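October, late evening

Sandwich day! I've been looking forward to this all month and I'm writing it up before I go to bed, or I'll lose the good bits.

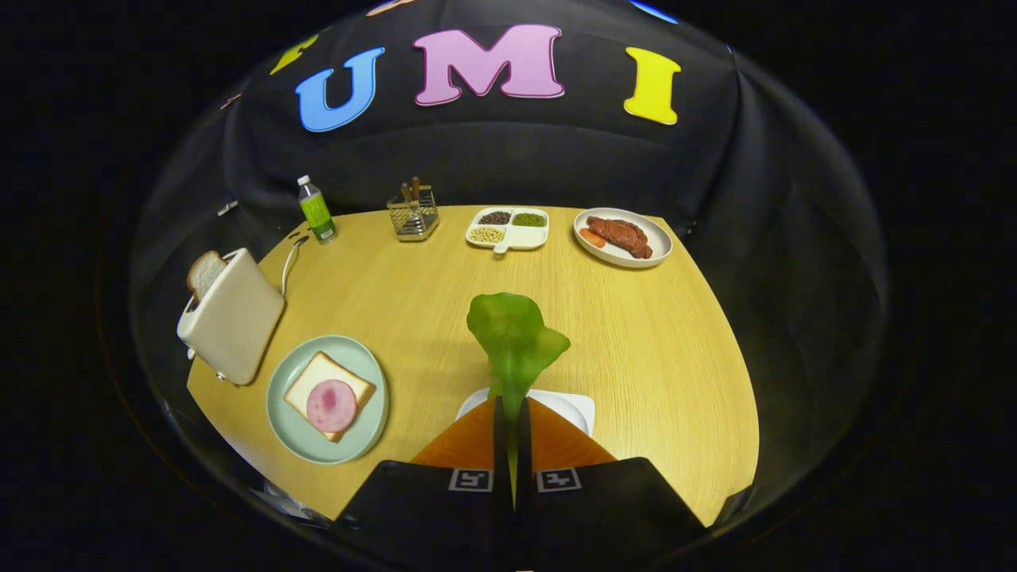
Lettuce is my new favourite problem. Bread is easy, it's flat and it keeps its shape, and ham is nearly as kind. But a leaf has no proper sides to get hold of, and where you pinch it decides how the rest of it flops (stem first, I say, and Ferenc Deák says the same, though he'd go in lower than I would). Máté thinks we're making a fuss and that beans will be far worse once we get to scooping. He may be right. I can't wait to find out!

We argued over tea about whether a machine could make somebody's lunch yet. I said yes, if you let it have its own table and don't move the plates. Ferenc said that's no use to his mother in Clutholm, whose kitchen changes shape every time the grandchildren visit. Fair point. Máté gave it 5 years, then changed his mind and said 4, and then wouldn't say whether he meant toast or a whole dinner.

I still think it's wonderful. When I started at Bromarow I'd have been thrilled to see a machine shift a box from one shelf to another, and now we're quarrelling about the right way to pick up salad.

Tomorrow: ask Donari about the spare finger pads, ring Tilahun back, and buy more bread. I've eaten most of ours.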